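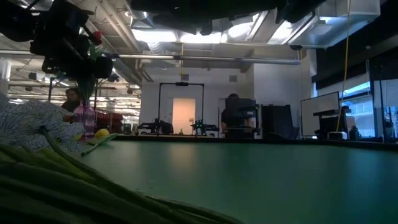 April, buttonholes again

Well, I'm back on the Rivach jacket and I still don't have a buttonhole I'd show to anybody. The corduroy is gorgeous (the rust colored one Hường Ung picked up for us at Kundevby, bless her) but it is thick, and at the front edge I've got the fabric, the interfacing, the facing and the seam allowance all piled up under the foot. The machine starts out fine, gets to the bulky end and just sits there stitching a big hard knot in one spot. Then I pull on it, which I know better than to do, and the second side comes out longer than the first.

Tried this morning on scraps, all of them built up the same way as the real front:

First one, regular automatic foot, no help of any kind. Knot at the top, skipped stitches coming back. Ugly!

Second one, same thing with tear-away underneath. Better on the way up, still stuck at the ridge. I also found out the tear-away is a pain to pick out of the wales.

Third one, tear-away underneath and a piece of wash-away film on top. Oh, so much better. The pile stays down and the satin stitch sits on it where I can see it. It still slows at the seam allowance but it gets over.

I had the density set too tight on all three. Khang Lò wrote 0.4 in the margin of the machine book ages ago and I walked right past it. Khang, I owe you a pastry.

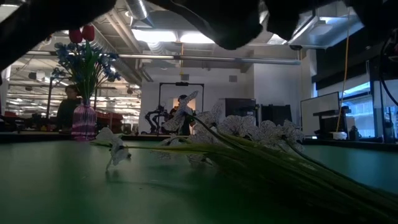

After lunch

Graded the seam allowance at the front edge on a fresh scrap, trimming the interfaced layer right back, and pressed it over the clapper until I got bored. What a difference. The foot rode over it like it was shirting. I do wonder why I was so lazy about this when I cut the first sample, but I was in a hurry to get to the collar and you can see in the collar that I was in a hurry, too.

Needle: went from the universal to a jeans needle. The skipped stitches stopped right away. Please, whoever uses the machine next, I left the jeans needle IN and put the little flag on the pin cushion. Do not sew the lining with it.

Still no luck with the keyhole shape. The round end opens up into a sort of teardrop when I cut it, and the corduroy starts shedding before I can get the fray stuff on. Kiều Lý thinks I should put the fray stuff on first, let it dry completely and then cut with the chisel, not with the seam ripper. I've always done it the other way around, but my way makes teardrops, so okay.

Thread

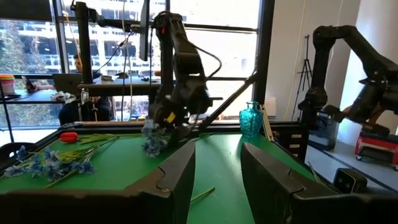 The buttonholes are going to be in a contrast color, and I've gone back and forth on it so many times that Hạnh Triệu has stopped answering me. Gold looked cheap on the rust. Navy was nice but it made the whole front look like a uniform. What I keep coming back to is a really bright green, like the mat on that tabletop, with maybe a thinner line of the paler green for the hand stitching on the lapel. I held a spool of something close up against the corduroy by the window and it just sang! The trouble is that Lưu only has it in the big 3000 meter cones, and I need maybe a bobbin's worth. Khải Cao says buy the cone, we'll use it on the tote bags. I said we have never made a green tote bag in our lives. He said well, now we will.

(Check whether the shop in Dodesstead has it on a small spool before I spend the money. I think theirs go up to 400 meters, plenty.)

Spacing for the front: four buttons, top one level with the bust line, bottom one well above the hem so she can sit down in it. I marked with chalk and it brushed off before I got across the room. Thread tacks next time, even though I hate doing them.

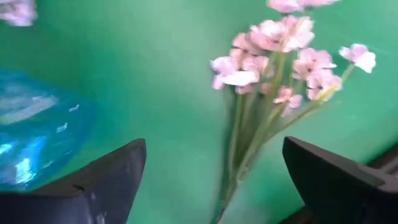

Pink artificial flowers against green.

Left to do: one full practice front with all the holes in a row, at 0.4, film on top, fray stuff BEFORE cutting. If the bottom one comes out the same length as the top one I'll go ahead on the real jacket. If it doesn't I'm going to try bound buttonholes, and I haven't made one of those since the gray coat, so somebody please find me the silk organza. I think it's under the zippers.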